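Home | Reviews | Guides | Archive | Contact

This site uses cookies to remember your settings. Accept | Manage

Review: Govau Tabletop, a simulator for recording robot demonstrations

I have used Govau for two projects since February, both times to gather examples for a policy that learns by imitation. The task was moving a bowl to a crate, with a small box left on the table as a distractor. You drive two arms with hand controllers and the software logs every joint.

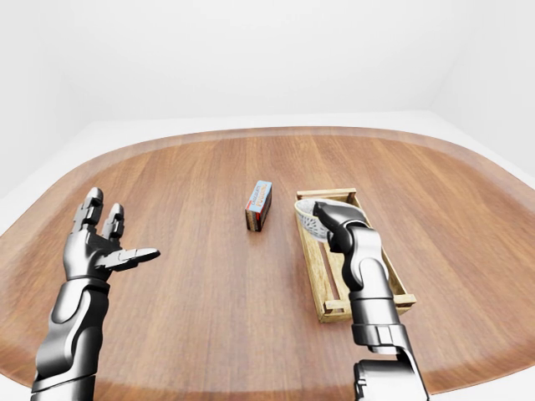 Nkechi Babalola: Does it log the idle arm too? Turnitz dropped those joints when they didn't move, and our training script choked on the gaps.

It does — every joint, every step, moving or still. Setup took me 2 hours, most of it spent on controller calibration. The manual covers this badly.
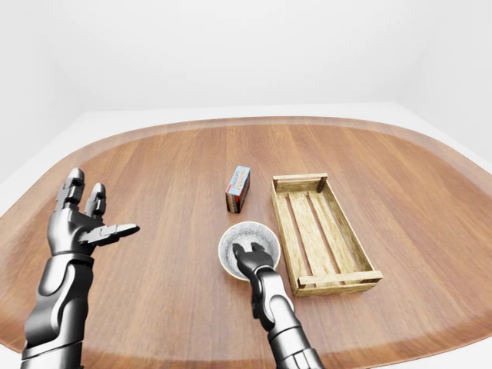
Recording

We kept 270 episodes out of 700. Most of the rejects were our own poor driving, and the rest were grasps where the fingers clipped the rim. Contact with curved surfaces is the weak point. Swapping one bowl for another takes a single line in the task file, and so does changing the start position of the crate.

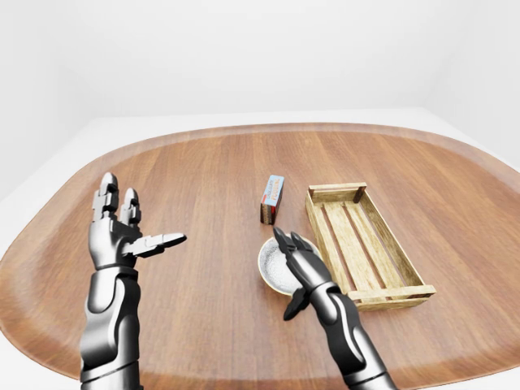 Playback is good. You can scrub to any step, trim the slow start and save the episode again without touching the original. I would like a way to tag failures while driving — at the moment you have to do it afterward, from a list.

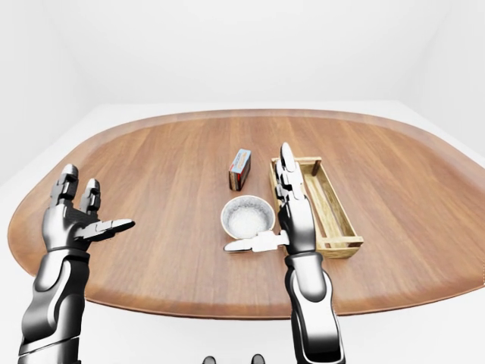
Right hand near the bowl, left hand open, crate empty.

Export to the Zaria format worked the first time. The default room is very plain, so plan on adding your own textures and lighting if the policy has to run on real hardware.

Rating: 4 out of 5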